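List index | Previous by thread | Next by thread | Reply | Log in

Subject: Re: Matte oil on bench tops, recoat interval
From: Stellan Dahlgren
Date: Fri 30 April

Gifty Ametepe wrote:
> We have the first coat on at Hurkport and the tin says recoat
> after 8 hours. The surface still drags under a cloth the next
> morning. Is the figure wrong, or is the room too cold? Also,
> does a third coat bring up a shine? We need to stay matte
> because of the overhead lights.

Gifty,

The figure on the tin assumes a warm room with moving air. An unheated workshop will not meet it. At Plevesik we had the same trouble in December and ended up leaving 17 hours between coats, with a fan set low at the far end of the room. If the cloth still drags, wait. Oil put over a soft coat stays soft underneath and will print under anything heavy.

More likely, though, too much was left on. Apply it thinly, leave it 5 minutes, then wipe until a clean cloth comes away nearly dry. Most of the shine people complain of is oil that was never wiped off. Done that way, a third coat should make very little difference to the sheen.

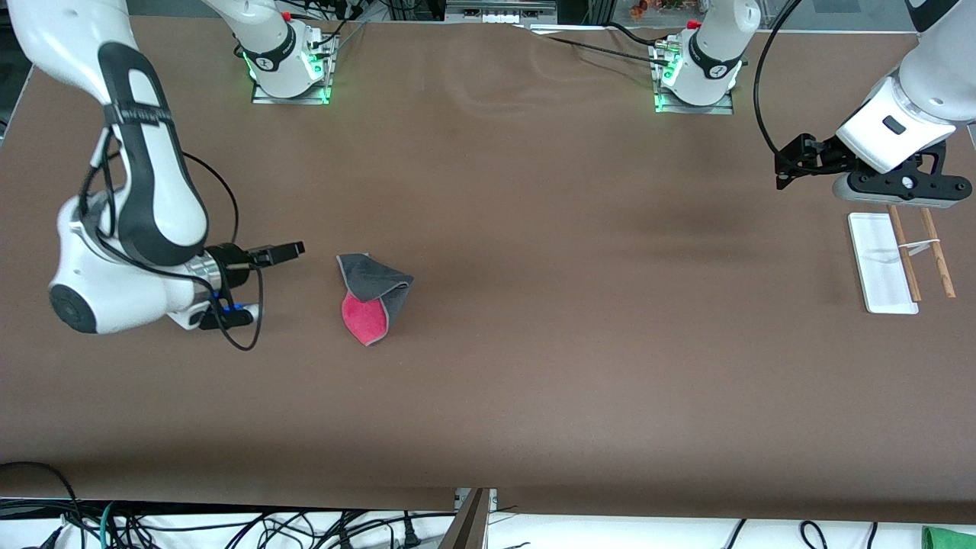
Brown top, matte surface.

On stain: Musa asked last month whether colour can go in with the oil. It can, but only in the first coat. Colour in later coats sits on the surface and wears through in patches where sleeves rub. Ottmar Rieger tested this on offcuts and posted his notes under "Vishwakarma bench, finishing", which should still be in the archive.

For cutting back between coats I use a grey pad, by hand, along the grain. A machine sander leaves swirls that show up under side light even on a dull finish. Vacuum first, then wipe with a cloth barely damp with thinner. Lay used cloths out flat outdoors until they are stiff. Do not put them in the bin folded.

I have not used the Allico hardener, so I cannot say whether it shortens the wait. Hae-won Ki may know. If you try it, do the underside first and send the room temperature along with the result.

Stellan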